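Section 4. Preparing the Cabinet Location

The Nilard pantry cabinet is supplied flat-packed and must be assembled in the room where it will be used. Read this section in full before opening carton 2.

4.1 Checking the floor

1. Clear the area where the cabinet will stand and sweep it.
2. Place a level on the floor from front to back, then from side to side.
3. Mark any low spots with a wax pencil.

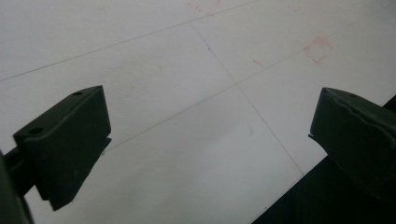
4. Turn the four feet of the base fully in, then lower the base into position.
5. Turn out the foot nearest each low spot until the base no longer rocks. Do not extend any foot by more than 14 mm.

Caution: Do not place card, folded paper or wood chips under the feet. The cabinet may shift when the doors are opened.

4.2 Fitting the shelves

1. Insert the shelf pins at the heights shown on the Gundness drilling chart packed with the hardware.
2. Rest each shelf on its pins with the finished edge facing forward.
3. Leave at least 30 mm between the top shelf and the underside of the cabinet roof.
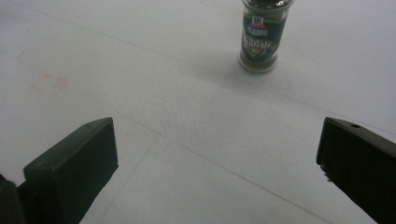 Shelf spacing should be set according to the goods to be stored. Measure the tallest item intended for each shelf and allow a hand's width above it for removal. Small, narrow containers, such as the spice jar with the dark green label, are best kept on the door rack, where the label can be read without moving other items. Heavy goods belong on the lowest shelf. The load on any one shelf must not exceed 14 kg.

Note: Door racks are sold separately under the name Drevico. The screws supplied with older racks are too long for this door and must not be used.

4.3 Securing the cabinet to the wall

1. Fix the wall bracket 68 mm below the top edge of the cabinet.
2. Select wall plugs suited to the wall material. Plugs are not included.
3. Tighten the bracket screws by hand.

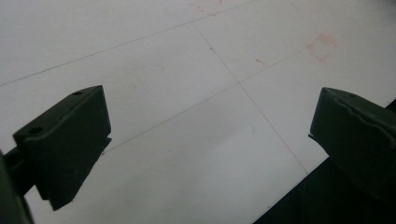
4. Open both doors fully and check that the cabinet does not tip forward.
5. If the doors do not meet evenly, adjust the upper hinges first. Refer to Section 5.

Warning: An unsecured cabinet can fall and cause serious injury. Do not load the shelves until the wall bracket has been fixed.

Replacement brackets may be ordered from Bodnár using part number 53.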